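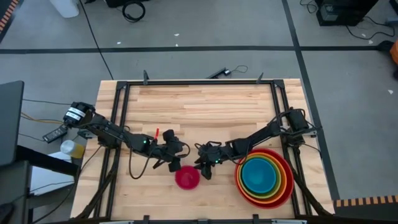
Butcher-block top and small red bowl.

July, 8:40 a.m. start

Finish trials for the Soria kitchen counters, continued from the last page. Lina Qaisi has the client's answer: matte, no yellowing if we can help it, and they will re-oil it themselves. That drops the varnish. Still in the running are the Prokow hardwax oil and the plain linseed and beeswax mix from the Passide recipe sheet.

Offcuts are all from the same maple as the counters. Sanded to 120, then 180, vacuumed, wiped with a damp rag to raise the grain, left until dry, sanded again by hand with worn 180. I stopped there on purpose. The pieces I took up to a finer grit last time hardly absorbed anything and the coat sat on the surface and smeared.

Prokow went on with a white pad, thin, wiped back after 5 min. Easy to overload at the glue lines. Where two strips meet with the grain running opposite ways, one soaks it up and the next stays shiny, so the piece looks patchy until the second coat. Nikau Partington thought this was glue residue. I scraped one joint clean and recoated it and the patch came back the same, so I don't think it is glue.

Wax mix: warmed 200 g in the double boiler, stirred until clear, let it cool to a soft paste. Rubs in well. Smell is strong and was still strong after lunch. Slower to dry than the sheet says. Pieces are on the rack by the window with the blank faces down. Please leave them that way.

Water rings. Set a wet glass on each piece and left it until the afternoon break. Prokow with two coats: faint ring, gone after it dried out. Prokow with one coat: ring still there when I wrote this. Wax mix: clear ring with a raised edge you can feel with a fingernail. Rubbed more paste into it and the color came back but the edge did not go down.

Coffee and beet juice next. Coffee wiped off everything except the bare control. Beet juice marked the wax mix badly and left a pink tint on the single coat of Prokow, mostly in the end grain. End grain needs its own treatment whatever we pick. Will try flooding it and keeping it wet until it stops drinking, then sanding it one grit finer than the faces.

Weight check on the long offcut, since Lina asked how much the wood takes up. It was 1,628 g bare. I forgot to weigh it again before the second coat went on, so there is no useful number for coat one. Will redo it with a fresh piece and write the weights on the underside in pencil.

Mfinanga called about the replacement sanding pads. The coarse ones are in, the white ones are back-ordered. We have enough white pads for the trials but not for the counters. I asked them to hold an extra sleeve for us.

Oily rags are in the water can outside the back door. I found one folded on the shelf over the heater this morning. Spread them flat outside or put them in the can, and don't leave them in a pile.

To do:
Second coat on the late pieces before anyone sweeps.
Repeat the beet test with Prokow fully cured. The label gives a longer cure than I allowed.
Lemon juice and vinegar, which Soria asked about and I have not touched yet.
Cut fresh end-grain samples.
Ask Nikau where the good cabinet scraper went.

Leaning toward Prokow, two coats on the faces and as many as it takes on the ends. Lina wants to see a piece under the client's own lights before we commit, so the best of the two-coat samples goes with her. Marked with a cross on the back.

Rack fan left on low overnight.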